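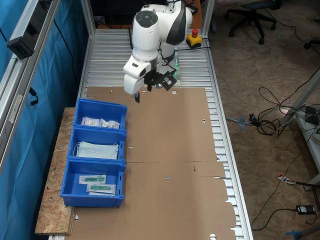

Plillov Film Library: User Guide

Section 4. Importing your viewing diary and printed articles

Last updated: October

Section 3 covered adding films one at a time. This section covers bringing in material you already have: a viewing diary kept in a spreadsheet, ratings exported from another site, and scanned pages from magazines, books and program notes. You can do these in any order, but the links between films and articles are easier to make if the films are in the library first.

You will need:

- Plillov version 7 or later, signed in as the library owner
- your diary or ratings file, saved as CSV
- scanned pages saved as PDF, JPEG or PNG
- enough free disk space for a backup copy of the library

CAUTION: Back up the library before any import. Go to Library > Back Up Now and wait for the word "Complete" in the status bar. An import can be undone only until you close the program.

4.1 Preparing the diary file

Open your spreadsheet and check the column names in the first row. Plillov looks for these:

Title
Year
Director
Date Watched
Format
Rating
Notes

Only Title is required. Year is strongly recommended. Without it, remakes and films that share a title will end up in the list of uncertain matches, and you will have to sort them out by hand.

1. Put one viewing on each row. If you watched a film on several occasions, give it several rows with the same title and year. Plillov creates one film record with several viewings attached.

2. Set Date Watched to year-month-day. If you know only the year, enter the year and leave out the rest. Don't fill in January 1 as a stand-in, as it will be counted as a real viewing in your yearly statistics.

3. Check the Format column. Accepted values are Theater, DVD, Blu-ray, Tape, Film Print, Broadcast, Streaming and Other. Anything else is read as Other, and the original wording is added to Notes.

4. Convert ratings if you used letter grades. Stars, half stars and scores out of 10 are all read correctly. Letter grades are not.

5. Save the file as CSV with UTF-8 encoding. In most spreadsheet programs this is a separate choice in the Save As list. With the wrong encoding, accented names arrive damaged: Domański, for one, will come in with a question mark in the middle.

Note: Cells in the Notes column may be as long as you like. Line breaks inside a cell are kept. Bold and italic are lost.

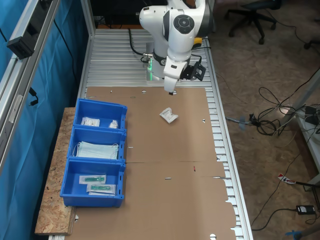
4.2 Importing the diary

1. Choose File > Import > Viewing Diary.

2. Select the CSV file and click Next. The first 25 rows are shown as a preview.

3. Look at the column headings above the preview. If a column has been read as the wrong thing, click its heading and choose the right one from the list. To leave a column out, choose Ignore.

4. Under Title Matching, choose Strict or Relaxed.

 Strict matches only when title and year both agree.
 Relaxed also accepts alternate titles, missing articles ("The", "A") and a difference of one year.

 Use Relaxed if much of your diary is foreign-language films entered under a mix of original and English titles. Release years also vary by country, and Strict will reject a good many correct matches for that reason alone.

5. Click Import. You can keep using other programs, but leave Plillov open.

6. When the summary appears, write down or copy the three totals: Matched, Uncertain and Not Found. The summary is also saved under Library > Import History.

On our test library, a diary with 1,333 viewings gave 115 uncertain matches on the Relaxed setting. Most of these were short films and episodes of TV anthologies. A diary of mainly mainstream features should do better than this.

4.3 Sorting out uncertain matches

Open Library > Uncertain Matches. Each entry shows your row on the left and the suggested films on the right.

1. Click a suggestion to see its cast, running time and country.

2. If it is the right film, press Enter. If none of the suggestions is right, press N to create a new record from your own row.

3. To leave an entry for later, press the down arrow. Entries stay in the list until you deal with them, and their viewings are not counted in your statistics in the meantime.
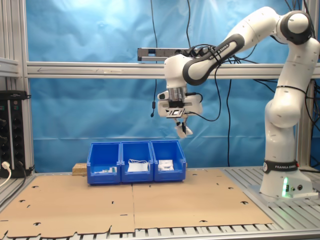
Different cuts of the same film need some thought at this stage. Plillov treats a director's cut, a restored version or a shortened TV version as an edition of one film, with one shared record. If you want to note which one you saw, choose the main film, press E and pick or type the edition. Editions can have different running times, and the statistics page uses the edition's time if there is one.

A film released in two parts is handled the other way around. Each part has its own record, and the two are joined with Related Films. If your diary has one row for both parts, press D to duplicate the row, then match each copy.

Note: Silent films are often listed in reference sources without a reliable running time, as it depends on projection speed. Leave the time blank or enter the length of the disc you own.

4.4 Scanning articles and reviews

Any scanner that saves to PDF, JPEG or PNG will do. The settings below have worked for us with part-work magazines, paperback collections and folded program notes.

Text only: 300 dpi, grayscale
Text with photographs: 400 dpi, color
Posters and lobby cards: 600 dpi, color
Newspaper clippings: 400 dpi, grayscale, with a sheet of black paper behind

1. Turn on descreening for magazine pages with printed photographs. It removes the dot pattern. Turn it off again for pages of plain text.

2. Scan both pages of a spread together if the binding allows it. Plillov can split them afterward.

3. Name the files so that they sort in page order. Use leading zeros.

4. Save all the pages of one article in one folder, or as a single PDF.

CAUTION: Do not press a glued paperback flat on the glass. Older spines crack, and loose pages are hard to put back. Hold the book open at a right angle over the edge of the scanner and scan one page at a time.

Bound volumes of weekly part-works are a special case. The binder rods let you lift out single issues, and the results are much better than scanning around the binder. Note the issue number before you take one out.

4.5 Adding an article to the library

1. Choose File > Import > Article.

2. Select the PDF or the folder of page images. Plillov shows the pages as thumbnails. Drag any that are out of order.

3. For spreads, tick Split Pages and drag the dividing line to the gutter. The line can be set once for all pages or adjusted page by page.

4. Fill in the source details. Author, Article Title, Publication and Year appear in the citation. Issue, Page Numbers and Publisher are optional.

5. Click Read Text. Plillov runs text recognition and places the result next to the page image. Choose the language of the article first. For an article with long quotations in another language, select both.

6. Correct the text if you want to search it. Names of cast and crew are where most errors turn up, especially in italics and picture captions.

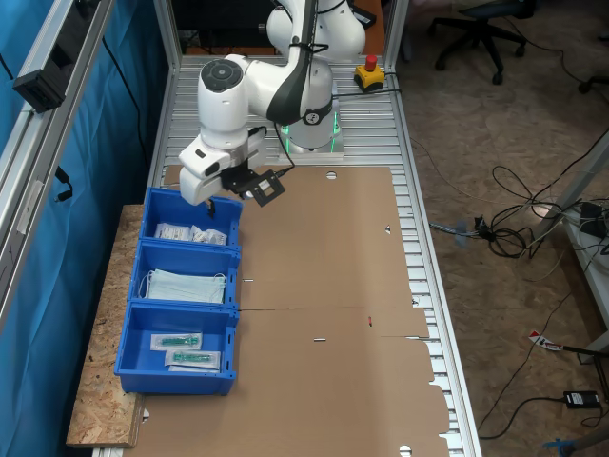
The corrected text and the page image are stored together, and searching finds words in either language. If you edit the text later, the page image is left alone. You can return to the unedited recognition result at any time with Text > Revert.

7. Click Link to Films. Plillov lists every title in the article that it recognizes from your library. Tick the ones that are really discussed. A long survey essay may mention dozens of films in passing, and linking all of them makes the Articles tab on each film less useful.

8. Click Save.

A finished citation looks like this:

Wiesława Zalewska, "Doors, Stairs and Telephones," Fekia Film Annual, pp. 115–121.

To change the order of the parts, go to Settings > Citations. The same setting is used when you print or export a reading list.

4.6 Sharing

Articles are private when first added. Film records, ratings and your own notes follow whatever you chose in Section 2.

To publish your own review, open the film, choose the Notes tab and click Publish to Jaltar. You need a Jaltar account, and the two programs must be connected under Settings > Accounts. The review is sent as plain text with the film title, year and your rating at the top. Private notes between double brackets are removed before sending.

CAUTION: Scanned articles are usually still under copyright, including those in books long out of print. The page images cannot be sent to Jaltar. If you post them elsewhere, ask the publisher first.

4.7 If something goes wrong

The import stops with "Row too long."
A quotation mark has been opened and not closed in the Notes column. The message gives the row number. Fix it in the spreadsheet and import again. Rows already imported are skipped.

Every film appears twice.
The diary was imported once with years and once without. Choose Library > Find Duplicates, then Merge All. Viewings and notes from both records are kept.

Text recognition gives columns in the wrong order.
Click Columns on the toolbar and draw a box around each column in reading order. Then click Read Text again.

Pages come in sideways.
Select the thumbnails and press R. Hold Shift to rotate the other way.

Related topics
Section 2: Creating a library and setting privacy
Section 3: Adding films by hand
Section 5: Tags, shelves and watchlists
Section 6: Statistics and year-end lists
Section 9: Moving a library to a new computer

Filed under: Film & TV software, User guides, Import and export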